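Item 2. Towel folding and baskets
The folding method was reviewed. Towels are to be folded flat on the white table and pressed by hand before going in the basket. Prunel asked for up to 12 per basket – agreed.
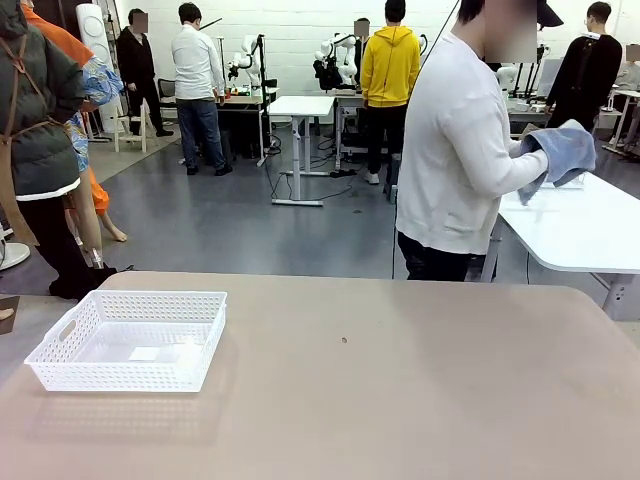
Stilton, September 6, 2023
Item 3. Baskets and tables
The shallow white baskets with perforated sides stay in use. Kozma to quote for 6 more. The beige tabletop has a small dark spot near the center; to be checked.

Item 4. Next review
December.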